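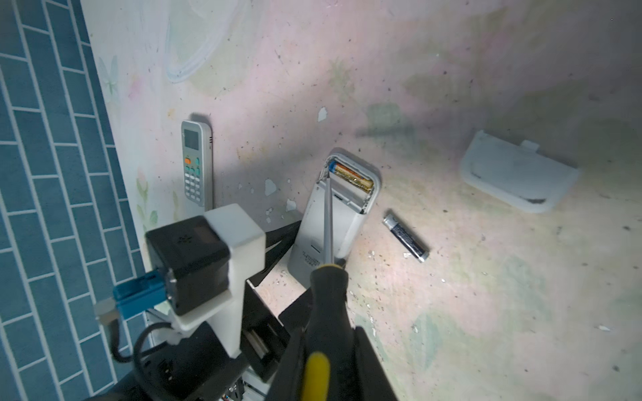
**Is the battery station going to take away the remote bench?**

The bench stays, and so do the people on it. What changes is who does the prying.

Ticket: remote refurb cell, battery removal step
Status: open (waiting on parts from Malent)

Hi all, me again from the day crew. I'm keeping this log because the old ticket got closed while we were still having trouble, and I'd like the whole story in one place this time!

Before the Trumemon cell came in, I popped old batteries out of AC remotes by hand with a flat screwdriver, all shift long. My thumbs are not sad to see that go. The arm does it now and I do sorting, covers, and whatever the arm hands back to me (which is plenty, some mornings).
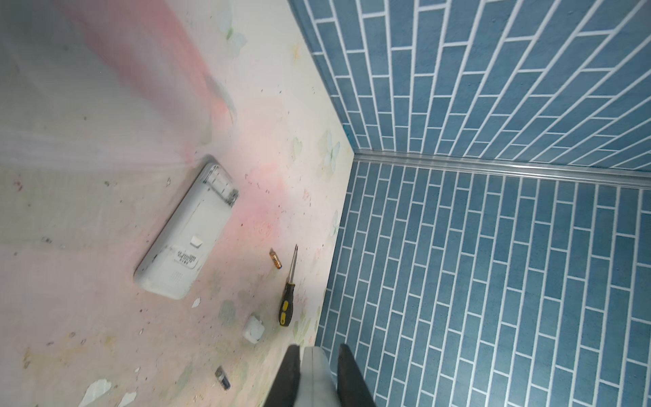
The trouble is mostly about the screwdriver grip. If the handle sits a little turned in the fingers, the tip goes in at a slant and slides over the battery. So far I've tried:

- wiping the handle and the finger pads
- slowing the approach to 67 percent
- re-teaching the grab point, 3 times

Slowing it down helped the most. I ran a batch of 100 remotes that way and only had to step in for the really grimy ones. Vandier support wants the speed back at full, but they don't stand next to it, so I'm leaving it alone until somebody tells me otherwise.
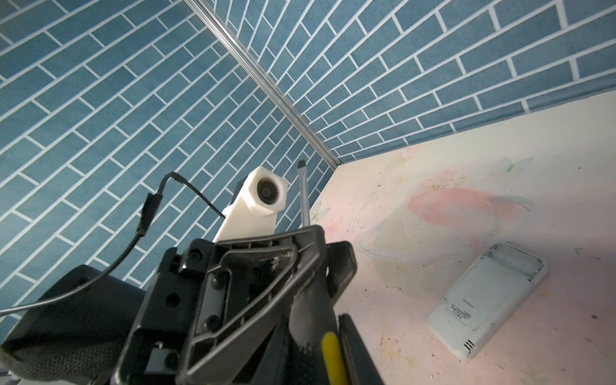 **Þorgeirsson plant, June**

Second round. Swept the work surface at 7 a.m. and wiped down the finger pads again, then restarted from home position. Grip was good until lunch, then it started turning again. I've asked Malent for a softer pad set.

Also, please can we talk about the job sheet? It still lists me as "manual removal," and my target is still written for hand work. I'm watching a screen, clearing faults and checking contacts now.
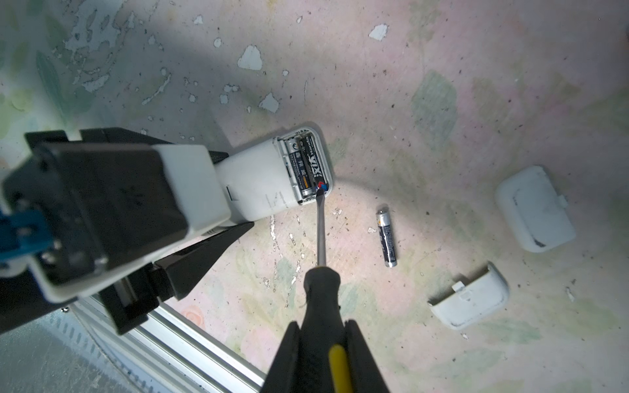
It's a different kind of tired, more eyes than hands, and I'd like a stool and a short break written into it. The night crew asked for the same thing. We have 2,000 remotes in the next order, so I'd love to get this settled before they land.

Next step: fit the new pads, rerun the batch at the slow speed, post results in this ticket. Please don't close it yet!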